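Push rod arm stops with a "contact force" fault before it touches anything

Forum > Small Robots > Faults and Safety
Posted by Refilwe Mabuza, October 23, 2018

We have a secondhand arm with a plain rod on the end, used for pushing blocks around a board. For a few weeks it has been tripping a contact force fault on the way down, with the tip still clear of the wood. Jaltell support told me to raise the limit and carry on. I don't buy it. A limit that trips on air is telling me something, and I have students reaching over that table. Has anyone fixed this without turning the protection down?

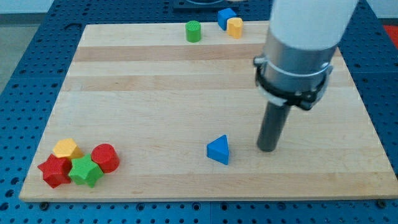
2 replies

Tae-yang Min
Had the same thing on ours. Raised the limit, no more faults. I wouldn't overthink it.

Nokuthula Ntuli
Please don't do that yet. "No more faults" only means the arm stopped complaining.

Check what tool weight is set in the controller. If someone swapped the gripper for a rod and left the old number in, the arm thinks it feels a push that isn't there, and it gets worse when it moves fast. Ours was off by 200 grams. Then power down and try to wiggle the rod by hand. A loose clamp can give false readings too – I'd look at those screws before blaming software.

After that, run the same downward move 30 times at low speed with the board clear and everybody out of reach. If it still trips, I'd suspect the sensor, and I would want that looked at by someone other than the person who told you to raise the limit.

Refilwe Mabuza
Tool weight was still the old gripper's. Corrected it, haven't done the slow runs yet, so I'm not calling this solved.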